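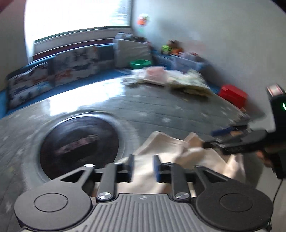

Figure 3. Gray wood-plank pattern with scattered pale marks, table surface.

3.2 Surface pattern and perceived cleanliness

Participants in the Tovance survey were asked to rate the tables in shared dining rooms at two sites, Baltus and Opoku. Of the 476 residents who returned a form, most had used the same dining room for more than a year and knew its furniture well. Ratings were collected in March, before the spring repainting, so that wall colour was the same at both sites.

Plain white tops were judged clean less often than patterned ones, even when both had been wiped within the previous 90 minutes. Crumbs and tea rings were reported far more readily on white. Wood-look patterns in gray (Figure 3) were rated well for everyday use, although older residents described them as cold and preferred a honey or walnut colour. Several respondents noted that a broken or speckled pattern made it hard to tell a mark in the design from a spill – a concern raised mainly by kitchen staff at Opoku, who clear the room after each meal.

Cost had little bearing on these views. The Fullosura catalogue used for purchasing lists patterned and plain tops at the same price, and neither site had replaced its tables for reasons of wear. Where staff favoured plain tops, they did so on grounds of inspection. Residents gave more weight to how the room felt at supper, when the overhead lights are on and the glare from pale furniture is strongest. The 96 written comments that mention glare are considered separately in Section 3.4.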